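Sustport two-finger hand grippers, bought as a pair: four months in

Posted December 2018 by Rozália Farkas

I've put off writing this because I wanted to use the things properly first, and also because I spent more than I told myself I would and wanted to calm down about it. I'm calm now! So, for anyone pricing out hand-held grippers for collecting demonstration data at home or in a small shop, my long and rambling take.

Background for the budget people. We had 4000 dollars to spend at Eltthorpe on everything that wasn't the arm itself. That had to cover grippers, cameras, mounts, storage, spare pads and a pile of stuff to pick up. The arm comes next year if the numbers hold, and the whole plan was to have a decent stack of recordings waiting for it when it shows up. I looked at two options seriously. One was the Marín, a lovely machined thing that would have eaten most of the money for a single unit. The other was the Sustport, plastic, much cheaper, and sold in a pair for a bit less than one Marín. I went with the pair.

Buying two was the best decision in the whole order. If you only ever want to pick up a cup and set it down, fine, get one. But so much of what people want a robot to do around a house takes two hands, and you can't bolt a second hand onto recordings you already made with one. I nearly talked myself out of it to save money for a nicer camera, and I'm so glad I didn't.

Now for the gripping, which is where I had my doubts. The fingers are black plastic with triangular cut-outs, and the first time I saw them in the listing I thought they looked like salad tongs. They flex more than I expected, but for awkward shapes I've come to like that. Toy parts are my standard test because they're light, hollow and weird, with no two sides the same, and a car body held by its ends will tell you a lot about your pads in one try.
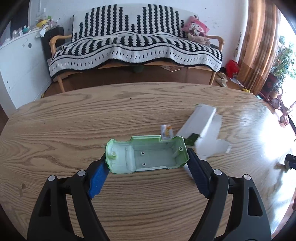 Green toy car shell, upside down, held end to end between the pads.

The linkage turns on round silver screw caps, and mine did get a little loose after a few weeks of daily use. A quarter turn with a small screwdriver and they were fine again. I check them on the first of the month now — it takes less time than making coffee. I'd still have liked a thread locker in the box, or even a line in the manual saying you'll want some.

Pads are the running cost to plan for. A replacement set was 25 dollars when I ordered, and I'd put at least 4 sets in your first order and not think about it again. I didn't, and then I paid shipping twice in August like a fool. Foam is kinder to thin plastic and packaging, rubber is better on anything hard and smooth. Write down which ones you had on for which recordings. I skipped that in the first couple of weeks and now I have a folder I'm not sure I trust.

About recordings. I set a first goal of 500 clean ones before letting myself ask for more money, and I got there later than planned. The grippers weren't the slow part. Resetting the table was! Whatever time you've budgeted per take, the putting-back-where-it-was costs you as much again, and if you're paying somebody by the hour that belongs in your spreadsheet from day one. I had it under "misc." Don't do that.

Weight is okay. One in each hand for a morning is fine, and by mid-afternoon my right wrist wants a word with me. The Marín I tried at Tuloso's showroom was better balanced, no contest, and if you have somebody recording all day long, every day, I could see paying up for that. For half days at a table I can't.

Stuff I would buy again: the pair, the longer cables, the cheap plastic bins for sorting props. Stuff I wouldn't: the carrying case (it's huge, and the foam insert doesn't fit the grippers with pads on), and the extended support plan, which got me one email in four months and it was a survey.

One thing I didn't budget for and should have is props. You'd think you could just use whatever's lying around the house, and for a while you can. Then you want soft things, crinkly things, long things, wrapped things, and you want them on an ordinary table in daylight, because that's what the robot is going to be dealing with later. Packages are great for this. They're cheap, they crumple in a way hard toys never do, and you learn fast how much squeeze you're using. Put a line in the budget for it. Mine is small and I go over it all the time.

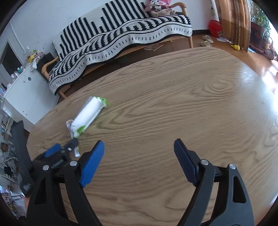
Kimutai Temba wrote in to say that the pair only makes sense if you have the hours for it. By his math a second gripper sits in the box most of the year at a small outfit, and he would rather buy one, get a month of single-hand recordings done, and order the other once there's a task on paper that needs it. He also thinks my pad budget is too low, and that anyone working with rough cardboard should double it.

Fair enough on the pads, I've never run much cardboard. On buying one first I still disagree, mostly because of the price. The pair discount on mine was big enough that adding a second later would have wiped out the savings, plus you'd have one worn-in gripper and one stiff new one, and they do feel different in the hand. But if your cash comes in quarterly dribbles, his way is easier to get signed off.

Would I recommend them? Yes, for a small budget and a patient person. Four out of five, with the missing point split between the case and the screws. If Sustport ever sells the pair without the case and knocks the price down, I'd order another set for the shop the same day.

I'll add a note once the arm is here and I find out how much of that first folder is usable.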